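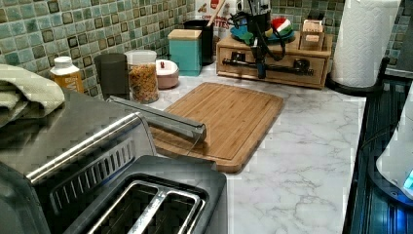 The kitchen counter, with the arm over at the drawer.

I promised in September that I'd write up the drawer business properly, and then I kept putting it off. Partly I was busy, and partly I was a bit embarrassed, because the fault was mine and I'd spent a good while blaming it on other people (sorry, Henrik!).

For anyone new here, we've been teaching an arm to do small kitchen chores. The little drawer organizer has been our favorite practice piece for ages, since a drawer seems like such an easy thing until you ask a machine to open one. The program we run is called Galari, it was mostly written by Henrik Oltmanns, and it had gotten through over 800 drawer pulls without anything worse than a scuffed front. I was very proud of that and told everybody, which I suppose was asking for trouble.

What happened was that the arm closed its fingers, started to pull, and the drawer came along nicely for a moment and then stuck. A person feels that right away and lets go, or gives it a wiggle. Our arm is supposed to do something like that too. There's a force limit, and when the pull goes over it the arm should stop, open up and back away. This time it just kept pulling. The whole organizer started creeping toward the edge of the counter with everything on top of it, and I stood there for what felt like a full minute (it was 2 seconds, I've seen the log) before I remembered that I was the one holding the stop button.

Nothing broke. I hit the button, the arm froze, and I had a cup of tea and called Henrik, who asked me very patiently whether I had changed anything. I said no. I really believed it, too!
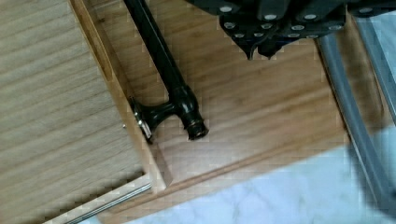
We went through the easy suspects first. Drawer rails can bind if you pull from one side, so I slid the thing in and out by hand until my wrist hurt, and it did catch now and then if I pulled it crooked. Fine – so that explained the sticking, and it was a fair thing for an old drawer to do. It didn't explain why the arm hadn't minded. Then I got it into my head that a cable was snagging and confusing the force reading, and I lost a whole evening to that, taping and untaping and getting crosser by the hour.

It was Thandeka Makhubela who found it. She asked me to read her the settings file over the phone, line by line, and when I got to the force limit I said "2000" and she went quiet. It should have been 200. I had raised it weeks before, while I was trying out something heavier, and I'd meant to put it back the same afternoon. The numbers are Henrik's own units, so don't go looking for them in newtons, but ten times too much is ten times too much in anybody's units.

What bothers me most is that all the good runs in between had taught me nothing. The limit only matters when something sticks, and nothing had stuck, so I'd been standing next to an arm with hardly any limit at all and feeling perfectly comfortable about it.

We've changed a few things. Galari now refuses to start if the limit is above a ceiling that I can't edit by myself, and it shows the number in big type before every run. We also do one pull at the start of each session with the drawer held shut on purpose, to see the arm give up. I was worried that would be hard on the fingers, but so far they don't seem any the worse for it.

Henrik wants to add a check for the organizer sliding as well, and I'd like to get the drawer running straighter, so we've agreed to argue about which comes first. If any of you have a good trick for a drawer that catches when it's pulled off-center, please leave it in the comments. I've tried candle wax and it helped for a day or so.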